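Capítulo 7
Percepção e planejamento em manipulação com dois braços

Mireille Carré e Hugo Tessier

O que você vai encontrar neste capítulo
7.1 Do pixel à pose
7.2 A câmera de cabeça e a câmera de punho
7.3 Planejar para dois braços que dividem o mesmo espaço
7.4 Objetos que mudam de forma
7.5 Estudo de caso: a caixa aberta
Exercícios e leituras

Até aqui tratamos o braço robótico como um problema de geometria. Nos capítulos 4 e 5 você escreveu a cinemática direta, lutou com a inversa (quem não lutou?) e viu o efetuador chegar ao ponto pedido com erro cada vez menor. É um momento bonito do curso! Mas alguém precisava fornecer o ponto. Nos exercícios ele vinha pronto, três coordenadas e uma orientação, e o braço obedecia. Agora vamos tirar essa muleta. O programa vai receber imagens, e terá de decidir sozinho onde está o objeto, por onde se aproximar e qual dos dois braços deve se mover primeiro.

A tarefa que acompanha o capítulo inteiro parece modesta: localizar uma caixa de papelão aberta, reconhecer o que há dentro dela e posicionar uma garra em condições de pegar o conteúdo. Dentro da caixa pode haver um cabo enrolado, um adaptador de energia, um objeto rígido no meio do cabo ou nada. Cada uma dessas possibilidades exige algo diferente do software, e é por isso que gostamos tanto dela. Uma caixa vazia testa se o detector sabe responder "não há alvo", resposta que muitos sistemas dão mal. Um cabo enrolado testa quase todo o resto.

Usaremos ao longo do texto o conjunto de ferramentas Skorden, apresentado no capítulo 3. O módulo de percepção chama-se Junell e o planejador, Courtois; os dois trocam mensagens por uma fila comum e podem ser executados em separado, o que facilita muito a depuração. O registro que serve de base aos exercícios tem 3816 quadros, dos quais 757 foram anotados à mão por Perrine Caron e Mathis Le Goff. Não tente abrir tudo de uma vez. Comece pelos 100 primeiros quadros anotados, faça o detector funcionar neles e só depois avance.

Antes da teoria, olhe com calma para o material. Vale a pena voltar a estas imagens ao terminar cada seção, porque o que chama a atenção muda bastante depois que se conhece o algoritmo.
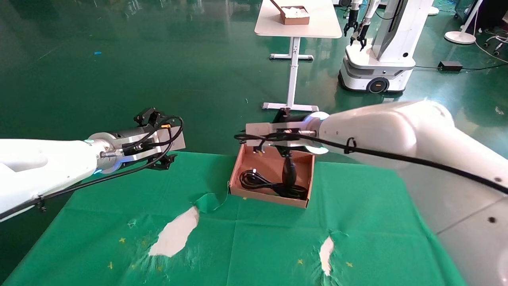
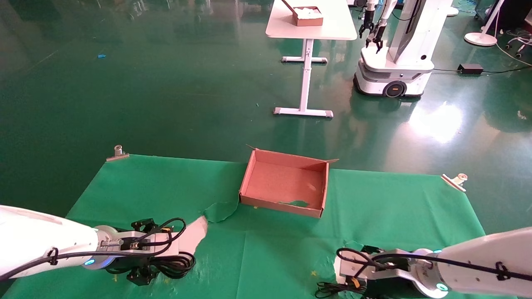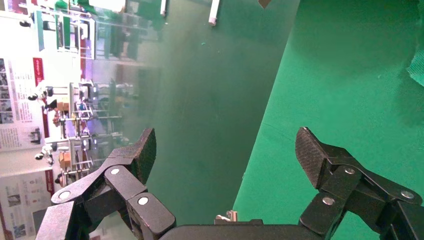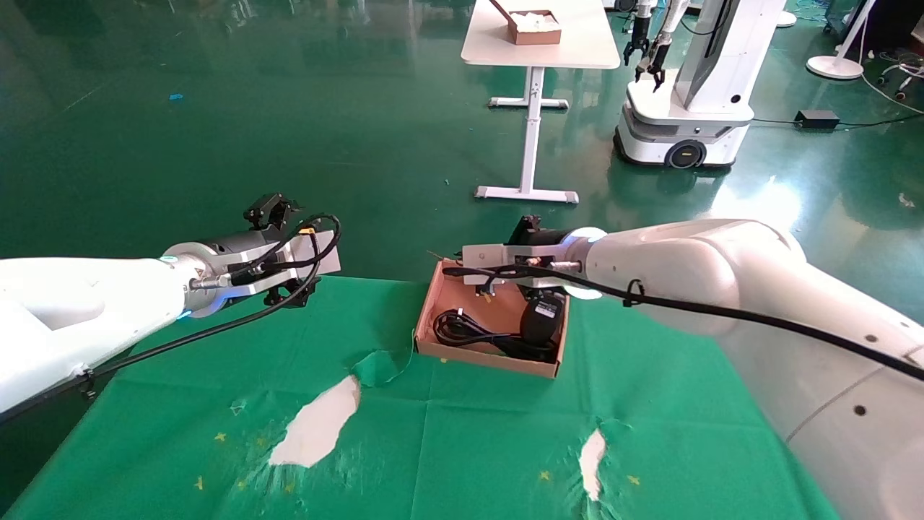 Figura 7.1 – Quatro vistas da bancada de estudo. A terceira vem de uma câmera montada junto à garra; as demais são vistas de cabeça.

Repare primeiro na diferença de ponto de vista. As vistas de cabeça mostram a caixa, o pano verde e os dois braços, e permitem estimar a relação entre eles. Na vista de punho os dedos da garra ocupam a parte de baixo, e o ambiente aparece inclinado. Para nós isso é incômodo, mas o programa não se importa: basta conhecer a transformação entre a câmera e o punho, e a inclinação vira uma matriz como outra qualquer. A seção 7.2 mostra como calibrar essa transformação e, mais importante, como perceber que ela deixou de valer.

A mesma vista traz uma segunda dificuldade, o painel transparente. Superfícies assim confundem sensores de profundidade, que podem medir o que está atrás do painel, um reflexo ou coisa nenhuma. Ao ler o mapa de profundidade de uma região desse tipo, o Junell devolve também um valor de confiança, e caberá a você decidir o que fazer quando esse valor for baixo.

Passemos ao fundo verde. Um iniciante pensaria em separar o objeto por cor e encerrar o assunto. Experimente! Funciona bem até o limiar encontrar os rasgos do pano, por onde aparece branco na primeira e na quarta vistas, ou a ponta de tecido levantada diante da caixa. Na segunda vista há verde aparecendo até dentro da caixa, por uma falha na borda da frente do fundo. Um segmentador ingênuo marca os rasgos como objetos e a falha como fundo, e o planejador, que confia no que recebe, produz uma trajetória impecável para o lugar errado. Trataremos disso em 7.1, combinando cor, contorno e profundidade.

E há os cabos. Na primeira vista, um cabo preto está enrolado no fundo da caixa; na quarta, além do cabo enrolado há um adaptador com etiqueta branca, e um cordão preto e fino entre os dedos da garra. Um sólido rígido se descreve com seis números. Quantos seriam necessários para um cabo? A pergunta é deliciosa, e a seção 7.4 apresenta três respostas diferentes, com custos computacionais também diferentes. Note ainda que os próprios braços carregam cabos pretos, da mesma cor que o alvo. O detector precisa saber o que pertence ao robô antes de procurar o que pertence à caixa, e para isso projetaremos o modelo cinemático do braço sobre a imagem.

Quem tiver pressa de programar pode ir direto à seção 7.3 e voltar depois. Pedimos apenas que faça antes o exercício 7.0, sugerido por Yvette Grewal na revisão deste volume: com papel e lápis, escreva a sequência de decisões que você tomaria para retirar o cabo da caixa usando as duas mãos. Guarde a folha. Ela será comparada com a saída do Courtois na seção 7.5.

7.1 Do pixel à pose

Considere uma câmera calibrada, com matriz intrínseca K conhecida, e um ponto P expresso no sistema de coordenadas da base do robô.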